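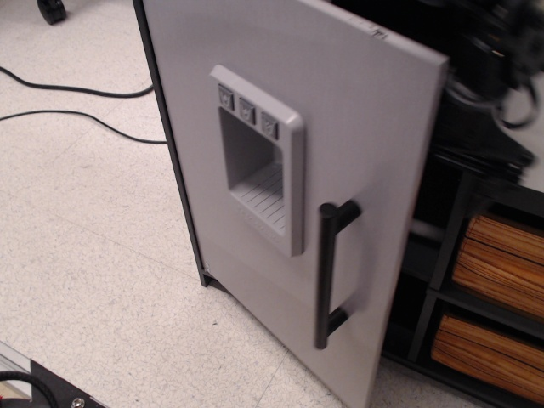
The toy fridge with its door open, dispenser side up. Arm at top right, on the move.

Open day at the Stinen building - who else went?

Posted by gravelroad_pat
23rd September

Well, I finally got myself to one of these. My sister's been after me for years to go to the Stinen open day and I always had a gutter to clean or a dog to wash, and this year I ran out of excuses and drove over with my grandson, who is six and was mostly promised a donut. We got the donut first, so that part was settled before we even found parking.

I know a lot of you on here are in the business or close to it, so forgive an old dishwasher repairman for rambling. There were demonstrations all over the ground floor, but the one that kept us was the play kitchen in the back hall. They have a toy refrigerator standing on the plain speckled floor, light gray door, black bar handle, even a little dispenser molded into the front with three buttons and a drip tray with ribs in it. The job was simple enough to explain to a six-year-old: open the fridge, take something out, put it away somewhere else, close the fridge. And I stood there for the better part of an hour watching an arm do that, and I would have stayed longer if somebody hadn't needed the bathroom.

What got me was the handle. I spent most of my working life pulling on appliance handles and I never once thought about it. You hook your fingers behind the bar, you pull, and your whole body sort of swings out of the way of the door without being asked. The arm can't step back! It has to pull along a curve, and if it pulls a little too straight the whole fridge wants to come along for the ride. I saw it do that twice. The third time it went around as pretty as you please and a bunch of us clapped like we were at a ball game.

Anyway, I'd love to hear what other people saw. The picture up top is mine and it's the best of a bad lot.

----

Reply from tilly_b_quilts

Oh I'm so glad you went! We were there in the morning and my two loved the back hall too, although they were more taken with the table where you could drive a little gripper yourself and try to pick up a sponge. My daughter dropped it every single time and was delighted every single time. I lasted maybe four tries before I handed it over.

Is that the same fridge they had out last April? I remember a toy one then as well but I could swear it was white. I like the dispenser on this one, with the little symbols on the buttons. Very fancy for a play kitchen. My real one doesn't have a dispenser.

----

Reply from oldshopteacher

Glad you had a nice day, Pat, and I mean that, so please don't take the rest of this as me raining on it. I went too and came away a bit let down. A toy fridge is a toy fridge. The door weighs next to nothing, there's no real gasket pulling it shut, and you could open it with a breath. My refrigerator at home takes a good yank, and if you've got a full rack of milk and pickles in the door it swings like a barn gate. I asked the young fellow at the Brullov stand whether they'd tried the same thing on a full-size one and he said that was "on the list," and I have been around long enough to know about lists.

I'd have liked to see fewer stands and one honest kitchen.

----

Reply from gravelroad_pat

No offense taken at all, you're entitled! But I'll push back a little, speaking as somebody who has had his head inside more refrigerators than he'd care to remember. A light door isn't automatically the easy one. A heavy door tells you where it wants to go. It's got some weight to it and it stays on its hinge line and you just follow along. With a light little plastic thing, every wobble in your hand goes straight into the door, and then into the body, and the body isn't bolted to anything. I'd sooner be asked to open a big one, if I were an arm.

You're right about the gasket though. A good gasket on a humid day is a wrestling match.

----

Reply from marka_fan36

Longtime reader, first time I've had anything to add. I helped at the door that day, handing out maps, and I got to peek in on the back hall during my breaks. They gave the public a little sheet to keep score of the tries if you felt like it, and one very serious girl in rain boots filled in all 100 lines. She wouldn't tell me the result. She said she had to check it first, and I thought that was the best scientific attitude in the building.

To oldshopteacher, I think the point of the small one is that kids can see over it. With a full-size refrigerator the front row sees a door and the back row sees the front row.

----

Reply from oldshopteacher

That's fair about the kids, and I'll give you the girl in the rain boots. I taught for a long time and got maybe a handful like her.

I still say it was sold as "robots in the home" on the flyer, and nobody's home has a refrigerator you can look down on. Call it robots in the playroom and I'd have gone in with the right expectations and probably enjoyed myself more.

----

Reply from tilly_b_quilts

I'd go to robots in the playroom! Ours could use one. Does anyone know what the shelves were, by the way? The dark unit behind the fridge door in Pat's picture, with the wood-grain bins in the cubbies. I want something just like that for fabric, and those bins look like a nice deep size, though it's hard to tell how far back they go.

----

Reply from gravelroad_pat

Afraid I didn't look for a label, Tilly, my eyes were on the door. The grain is a warm orangey brown if that helps you match it. My sister thinks Jacobs on the county road carries something along those lines, but she also thinks Jacobs carries everything, so call before you drive out.

----

Reply from marka_fan36

If anybody wants to go next time, sign up for the mailing list at the front desk or ask at the Marka library branch, where they keep the flyers by the copier. Come early. The back hall gets warm by lunch and the sponge table has a line.

----

Reply from gravelroad_pat

Will do, and thank you for the map! My grandson has it taped over his bed. He's been opening our refrigerator with two stiff fingers ever since, very slowly, with sound effects, and letting all the cold out. Oldshopteacher, if you go again in the spring, look for us. I'll buy the donuts and you can tell me about gaskets.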